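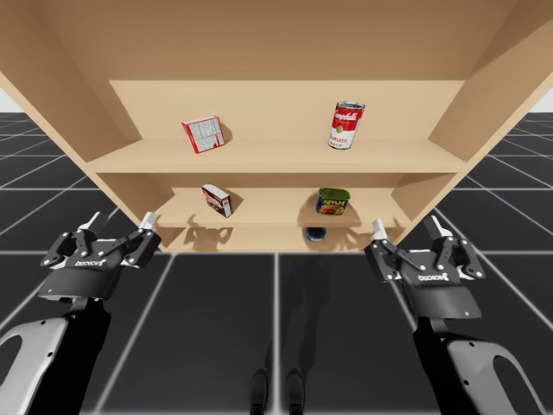
Flimholm is a dataset of comic book reviews, 2,216 of them, covering superhero team books from small review blogs and a couple of mailing lists that I've been reading for far too many years. I started saving them one July because I wanted to know which writers reviewers forgave and which they didn't, and it grew from there (as these things do!). Every entry has a "shelf" field, with two values: upper means the review covers a whole run, lower means a single issue.

The reviews discuss 414 different story arcs, and about 27 of those get most of the attention, so please don't treat the counts as a popularity poll. Hopkin holds the text, one review per line, and Brestia holds the ratings, for the 716 reviews that gave one. Spoilers are everywhere, I'm afraid.

Spelling of character names is left just as the reviewers had it. Fixes are very welcome, and so are old blogs I may have missed. Write to Janka Ďurica, and do mention the review number if you have it handy.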